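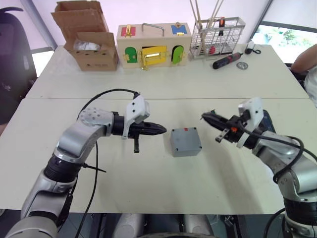
Okay, slide one. Say hi, wait for the people by the door to find seats. Ask who has moved house in the last two years. (Usually a lot of hands. Ask who still has unopened boxes. Same hands!)

My own story: when I moved from Rinbridge to Tarkstead I packed everything I owned and labeled most of it "misc." I carried that stuff up the stairs, stacked it in the hall and lived next to it until December. I had one fork out the whole time - I was eating soup with a measuring cup.

Slide two. The inventory. I finally sat down with a notebook and wrote down every single object in the apartment. It came to 1504 things, and I live alone. Pause here, people like to gasp. 33 of them were pens that didn't write.

Slide three. What I did about it. I picked one drawer a night. Just one, with the radio on, and I stopped when the drawer was done even if I felt like going on. The kitchen went fast. The closet was awful. Read out the list of coats if there's time, skip it if we started late.

Slide four. Paper. This is where people get stuck, so slow down. I kept taxes, medical stuff, the lease and letters from family. Manuals went out, I can look those up. Somebody will ask about greeting cards. I kept the ones with real writing in them and let go of the ones that were just signed.

Slide five. Where it all went. The thrift store on Menon Street took clothes and dishes but no bedding, so call ahead before you load the car. I learned that one in the rain with four pillows. The Skosov swap shelf is great for books and craft supplies - don't come home with more than you dropped off, like I did the first time.

Slide six. Try it at home. Hand out the sheets now, not earlier, or they'll read instead of listening. The goal is 100 things out of the house by the end of next month, and yes, dead pens count.

Questions. If it's quiet, ask what's in their worst drawer. Remember to get the clicker back and return the key to the front desk.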